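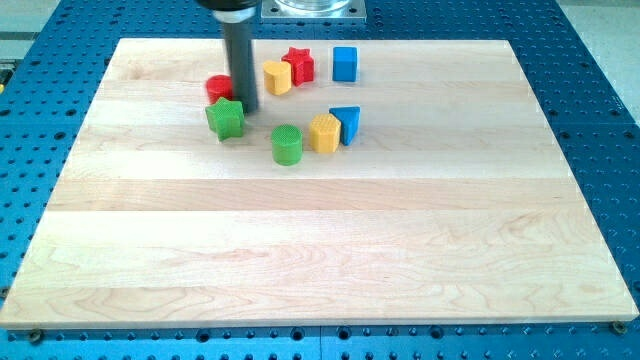
Vinh Thân
@vinhthan · Thursday

1/6
My daughter asked me for a cutting board, so I am learning about wood this month. Maple is what everyone recommends. The strips are glued side by side and you can still see the seams.

2/6
I used the wrong oil first. Olive oil smells bad after some weeks. Please buy mineral oil, it is cheap.

3/6
Three thin coats, with one night between them. I was impatient and did two on the same evening – the surface stayed sticky until Sunday.

4/6
Sanding took longer than I expected. After 220 grit I wiped it with a damp cloth, let it dry, and sanded again by hand.

5/6
My neighbor Lý has used the same board for more than 6 years. She washes it by hand and stands it on its side to dry.

6/6
Next I want to try walnut. If you know a good shop for small pieces, please write to me.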